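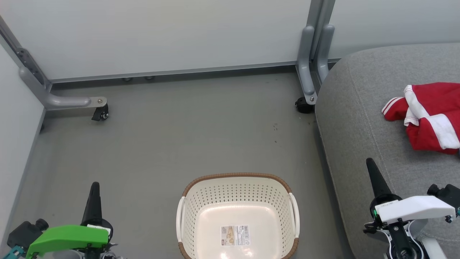
Attachment 1: basket as it sits now, floor beside the grey seat. Label still on the base.

Ticket 988
Product: Grosholm storage basket, cream with brown woven-look rim
Bought from: Galli, Trallora store
Status: Reopened by customer
Category: Label / adhesive

Original report
The product label is stuck to the inside of the base, near the middle, and won't come off in one piece. I've lifted one corner with a fingernail and it started to tear, so I stopped. The basket is meant for clean tea towels and I don't want a gluey patch under them. How is it supposed to be removed?

Reply from Wetislow Support, 25th August
Thanks for getting in touch. Our labels are designed to peel away cleanly. Please warm the label with a hair dryer on low for 2 minutes and peel slowly from a corner. If any residue remains, wipe with warm soapy water. We've marked this ticket as resolved.

Customer update
Please unmark it. "Designed to peel away cleanly" is a big claim for a label I've already told you tears. I bought the smaller size in March and followed the same hair dryer advice from your help page. The paper layer came away and left the glue behind, and the soapy water moved it about a bit. That one still has a grey square in it where the lint has collected.

Before I go at this one I'd like proper answers to the following:

Is eucalyptus oil safe on this plastic? The base is glossy and I'm not keen on finding out it goes cloudy.
How hot is too hot? "Low" on my dryer could mean anything.
Does the care page apply to the whole basket, or only the cream parts? It doesn't mention the brown rim at all.

Reply from Wetislow Support
We recommend testing any cleaner on a hidden area first. We can offer $5 store credit as a goodwill gesture.

Customer update
Hidden area of what? It's an open basket with holes up the sides. No thanks to the credit. Leaving the label where it is until someone answers the eucalyptus question.

Status: Awaiting product team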